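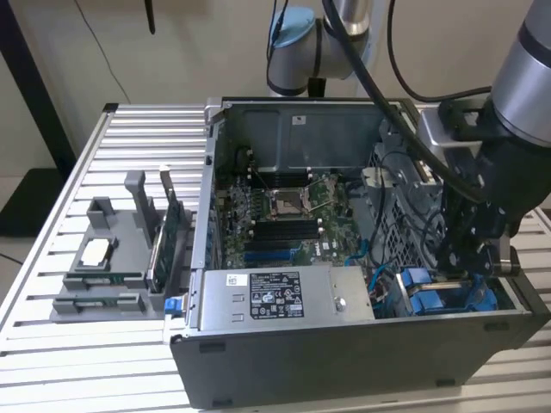
Dell tower on its side, arm in by the drive cage. Parts fixture at left.

Tuesday, bench 2, Druvitix teleop

Goal for the day: clean demos of the drive caddy task, by remote, for the Kilside set. Total stands at 2,036 episodes across all tasks, the caddy ones still the thinnest. RAM and card tasks later, leave the fixture alone pls.

Reset the leader arm before starting. Wrist joint was off again, re-zeroed twice. Grip force down one notch from last week, old setting made the caddy rails bow and then it won't track straight in the bay.

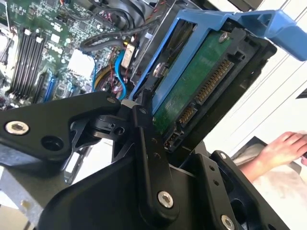

Caddy in the fingers, drive's circuit board showing. Wrist view.

Approach notes. Square up above the cage FIRST, then go down. If you try to fix the angle while descending you get a wiggle in the demo and the policy learns the wiggle. Saw that in the Hiltesura batch, threw out 800 frames from one operator (me).

Pause at the mouth of the bay is fine, keep it short. Long pauses = policy stalls there forever.

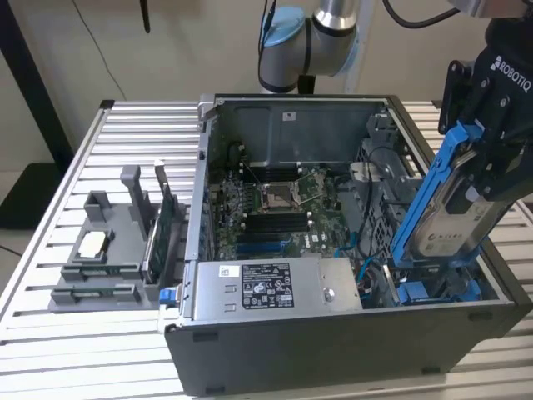 Caddy at an angle over the drive bay, side camera.

Latency felt worse after lunch. Checked the link, nothing obvious. Swapped to the wired pedal and it was better, or I was just more awake. Somebody please log the round trip times properly.

Kept the failed inserts but tagged them, 3 tags now: jam, slip, bad approach. Don't invent new ones, the script chokes on anythign else.

Wrist cam is what I steer by for the last bit. Side view has no depth to speak of when the fingers are down in the case.
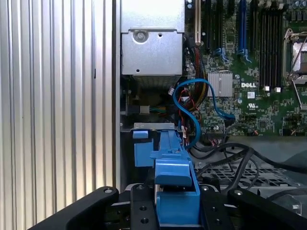
Simanjuntak disagrees about the pauses, wants them left in at full length and trimmed afterwards, and says operators who rush the bay mouth jam it more often. Fair. Will record a block each way and compare.

TODO
- new foam for leader grip
- re-check wrist cam focus
- split the jam tag? ask first
- backup befor leaving, disk was nearly full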